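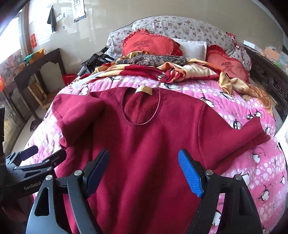
2025年3月22日 手持夹爪（双手一套）保养记录

先把结论写在前面，省得Nadhirah翻到最后：右手那把换了指垫，左手那把只做了清洁，两把都重新对过零，都能用。左手那把的指根还有一点点旷量，我没有动它，后面会细说。

起因是前几天Ibrahim Effiong在群里念叨，说抓绒衣的时候手感“发飘”，扳机捏到底了，布还在指垫之间慢慢往外溜。我一开始以为是他手上劲儿没给足（对不住啊Ibrahim），后来自己拿起来捏了一阵，确实不对劲。毛巾、棉T恤都还好，一碰到绒面就滑。把指头张开对着窗户看，指垫纹路里塞满了细绒，压得实实的，用指甲都抠不出来，像毡子一样。这东西平时擦表面是擦不掉的，擦完看着干净，纹路其实已经平了。

清洁还是按老办法来：先断电，把电池取下来放到一边（请大家不要嫌麻烦，上次就有人没取，擦着擦着误触了，吓一跳）。软毛刷顺着纹路刷，不要横着刷，横着刷会把绒往垫子边缘的缝里赶。刷完用无绒布蘸一点异丙醇，拧到不滴水，压在垫面上停一停再提起来，绒就跟着布走了。晾10分钟再装电池。我以前性子急，觉得酒精干得快，三两下就装回去，后来发现垫子背面的胶边会起翘，吃过亏就老实了。

左手那把刷过以后纹路全出来了，用手指搓有明显的涩感，可以继续用。右手那把刷完还是滑，仔细看垫面中间已经磨亮，那就没什么好犹豫的，换新的。备件用的是Grallard那一批，抽屉里原来有6片，用掉以后我已经在库存表上改了数。顺便提一句，Usman那边寄来的那包先别拆，厚度好像跟我们现在用的不一样，等我拿卡尺量过再说。

换垫的时候有个小地方想多啰嗦几句。旧垫撕下来以后，底面会留一层胶，看着不厚，可是新垫贴上去就不平，夹薄布的时候只有一头吃力。我这次用塑料刮片一点一点推，推了好久，推到底面摸着没有台阶为止。千万别用刀片，指框是黑色的，划一道就是一道，难看还是小事，边上起了毛刺会勾布。贴的时候从指根往指尖赶，别从中间按，中间一按两头就鼓。贴完用夹子夹着静置，我趁这工夫去泡了杯茶，又把工具箱里混在一起的内六角理了一遍（到底是谁把公制英制放一个格子的？）。

然后是螺丝。指框两侧的螺丝我全部复紧了一遍，一把上面露在外头的有4颗，左右各两颗，银色的圆头，很好认。复紧的时候一定要把两根指头都撑开，撑到底再拧，合着拧的话指头会被带歪，拧完看着没问题，一捏就发现指尖错位。拧到吃劲就收手，别再加那一下。我理解那种“再来一点才踏实”的心情，我自己也有，但支架就是这么被拧滑丝的。右手那把有一颗明显松了，能用手指转动，补了一点点低强度的螺纹胶。左手那把都紧，没上胶。

对零照旧：完全张开，等读数稳了记一次；完全合拢，再记一次；中间夹6毫米的量块，看读数回不回得来。右手换了新垫以后合拢位置变了，这是正常的，新垫比磨亮的旧垫厚，必须重新存零，不能沿用以前的值。我先忘了存，夹量块时读数偏了一截，愣了好一会儿才想起来，重做一遍就好了。左手读数很稳，重复几次都落在一个地方。 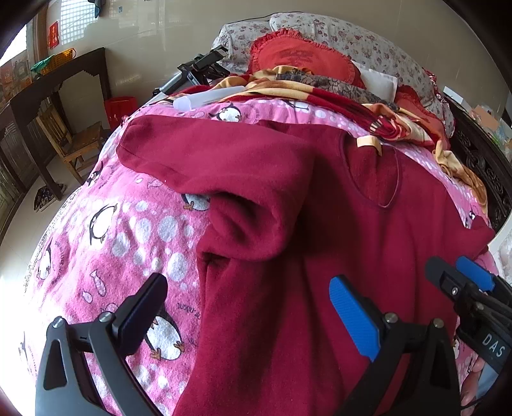 试抓我习惯找最难的料子来试，软的、厚的、容易滑的，过了这一关，别的基本不用操心。这回用的是深红色那件绒衣，摊在粉色企鹅毯子上，袖子折过来以后是厚厚的一卷，正好拿来看夹爪对厚料的脾气。厚卷要把两指张得够开，再从两边套下去，指尖不要直接往布上戳，一戳就把绒面推出褶子来，后面怎么夹都是斜的。带纹路的蓝色指垫朝着内侧，进位的时候多看它一眼，让整片垫面贴上布，别只让垫子的尖角吃住。领口那一圈缝线比较硬，我建议先练袖子，手熟了再碰领子，领标旁边那一小块尤其要慢，标签是翘出来的，容易夹着标签以为夹着了领子。

试抓的标准也写一下，免得各人各说各话。夹住以后先提离床面，停住，看布在指垫之间有没有往外走；再轻轻左右晃一晃，看夹口有没有开；最后松开，看布会不会粘在垫子上不肯掉。右手那把换垫以后这几样都过了，新垫头几下略有点粘，多捏几次就顺了。左手提得住，晃的时候指根能感觉到轻微的“咯噔”，就是开头说的那点旷量。我把它拿到耳边捏，能听到很小的一声，声音在转轴那边，不在螺丝上。暂时不影响夹持，读数也不跳，所以我没拆。拆转轴要有Bedotov那套定位销，销子现在还在Ulville，Nadhirah Hidayat下次过去的时候麻烦顺手带回来，拜托拜托。

两把一起用的时候还有一个老问题，就是容易打架。双手往中间收，两副指头挨得太近，碰一下垫子边就可能起皮。Ibrahim的习惯是一只手先定住不动，另一只手去折，折完再换手，我觉得这样很好，速度没慢多少，垫子却耐用得多。我自己总是两只手一起往里抢，改了很久还没改过来，写在这里督促自己。

另外，绒类衣物收工以后必须当场刷垫子，不要留到第二天。二月份那阵子我们图省事，攒了几天一起刷，结果就是绒越压越实，今天光刷左手那把就刷得我手腕发酸。刷子我挂在工具箱盖子里面了，蓝柄的那把，只刷指垫，请不要拿去刷键盘。

换下来的旧垫没有扔，装在小封口袋里，写了“右手，磨亮”。我想攒几片，哪天放在一起比一比，看看磨损是不是总从中间开始。如果总是中间先亮，多半是我们捏得太狠，跟垫子本身没多大关系，那就该改手法了。

待办：
定位销带回来以后，拆左手转轴看一眼，顺便换润滑脂。
量Usman那包指垫的厚度，合适就入库，不合适就退。
右手那颗上过螺纹胶的螺丝，下次用之前先摸一下松不松。
库存表里指垫那一行，改成左右手分开登记，现在混着记，我自己都看糊涂了。
内六角分格子，我已经分好了，请大家用完放回原位，谢谢！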